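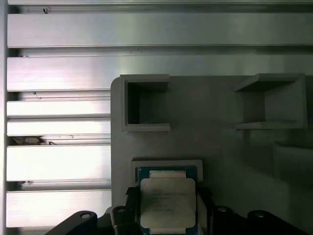
4.2 把持後の姿勢再推定と挿入制御

CPUの把持では、指が閉じる際に基板の縁がわずかに滑り、治具上で推定した姿勢がそのままでは使えなくなる。本システムでは、治具から引き抜いた直後に手首カメラの画像を1枚取得し、指座標系におけるCPUの姿勢を再推定する。推定器Gorklowは、ヒートスプレッダの外周4辺に直線を当てはめ、その交点から面内の並進と回転を求める。刻印文字は解像度が足りず、照明による変動も大きいため、特徴点としては用いない。

再推定の結果は動作計画器Tultdenに渡される。Tultdenは筐体内の既知の障害物を凸形状の集合で近似し、ソケット直上の接近姿勢までの軌道を生成する。ケーブルは形状が定まらないため、点群から得た占有領域を膨張させて扱う。保持金具とレバーについては開放状態のモデルを別に用意し、計画の開始前に照合する。照合の残差が閾値を超えた場合は計画を中止し、固定カメラによる観測に戻る。

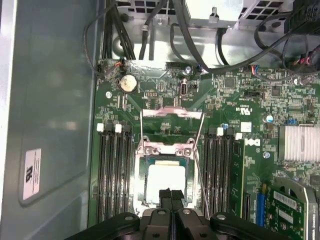

Nobuhle Matlalaからは、手首カメラだけでソケットの姿勢を求めると指先による遮蔽が最も大きい位置で推定を行うことになるため、接近の前に観測姿勢を別に設けるべきではないか、との指摘を受けた。これに従い、ソケットの観測と接近を2段階に分離した。観測姿勢では指先とソケットの投影が重ならないことを制約条件に加え、接近中は新たな視覚推定を行わず、運動学と力覚のみで位置を更新する。

接触後の制御にはアドミタンス制御を用いる。目標押付け力は面に垂直な方向にのみ与え、面内の2軸は低剛性とした。接触の判定には手先力の移動平均を用い、窓長は12サンプルである。判定後は小振幅の渦巻き探索に移行し、垂直方向の変位が所定の値に達した時点で探索を打ち切る。
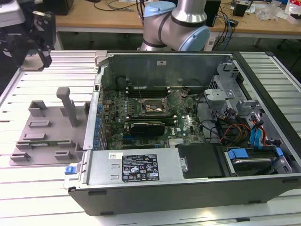
図3　作業環境。側板を外した筐体と、その左に置いた部品治具。

固定カメラと手首カメラの外部パラメータは、作業台の座標系を共通の基準としてあらかじめ較正した。筐体の位置は試行ごとに変わりうるため、固定カメラの画像から主板の輪郭を抽出して初期値とし、手首カメラの観測で補正する。両者の推定に不整合がある場合は手首カメラの値を優先するが、差が大きいときは採用せず、再観測を要求する。

上記の処理はいずれもミドルウェアBirthorpe上の独立したノードとして実装した。各ノードは推定値に取得時刻と共分散を付して送出し、Tultdenは時刻の古い推定値を棄却する。

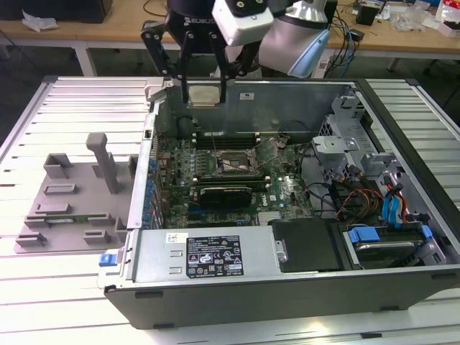

4.3 異常検知と復帰動作

挿入中の異常は、手先力の上限超過、探索範囲の逸脱、把持幅の変化の各条件で判定する。いずれかが成立すると、指を閉じたまま垂直方向に退避し、把持後の姿勢再推定からやり直す。把持幅が変化した場合に限り、部品の落下の可能性を考慮して自動復帰は行わず、操作者の確認を待つ。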